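Friday, workshop notebook

Sofa day. I've been putting this one off all January and Farzana finally stuck a note on my mug, so no more excuses. It's the sofa question again: how do you keep a pale sectional looking decent when people sit on it all day, and do the cushions we've been trying make any difference?

Started with the seats. Went over them with the upholstery brush on the slow setting, always towards the front edge, then again into the seam between the seat cushions where all the grit goes to live. I'd forgotten how much of a job the seam is. You need one hand to hold it open and the other for the nozzle, and then your phone rings. Got there in the end. The crevice tool from the Domitz set is still the best one we've got, by the way, so whoever keeps putting it back in the Skikgate box, please stop!

Then the backs. I do like a tufted back but my goodness the dimples collect fluff. Soft paintbrush first (the 32 mm one, clean, NOT the one off the varnish shelf) and flick outwards from each button, then the vacuum held just off the fabric. Tried it the other way round last time and it only pushed everything further in.

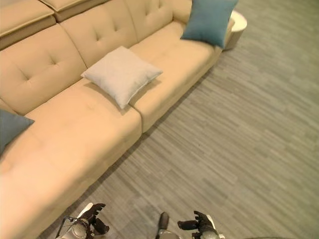

After that I had a go at the creases. Farzana swears by patting, I've always been a smoother, so we agreed to do it both ways and look again on the next visit. My feeling so far is that smoothing with the flat of the hand does fine on the chaise, where there's a good long run of it, and patting is better where two cushions meet and the cover wants to bunch up. She says I'm only saying that to be polite. I'm not, it really did sit better!

Throw pillows next. Old habit is to line them up along the back like a row of schoolchildren, and I'm trying to get out of it. Someone always wants to lie down and then the whole lot ends up on the floor. Leaving them a bit loose is fine by me. What does matter is the plumping – hold by two corners, drop it on its edge, quarter turn, drop again. Six drops and I stop, any more and you're just exercising.

Fabric test, quick one. Dabbed the Akanda cleaner on a hidden bit underneath, mixed 50/50 with water, and left it while I had lunch. No ring that I could find, even with the torch. The Rerberg foam I haven't dared use on anything this light yet. It was lovely on the brown footstool but that footstool would forgive anybody.

Came to 142 minutes with the kettle breaks taken out, longer than I'd like. Most of that was the tufting. If we had a second soft brush two of us could work in from opposite ends and meet in the middle, so I've put one on the shopping list under the lint rollers.

Still to do: undersides of the seat cushions, and ask Farzana where the spare zip pulls went.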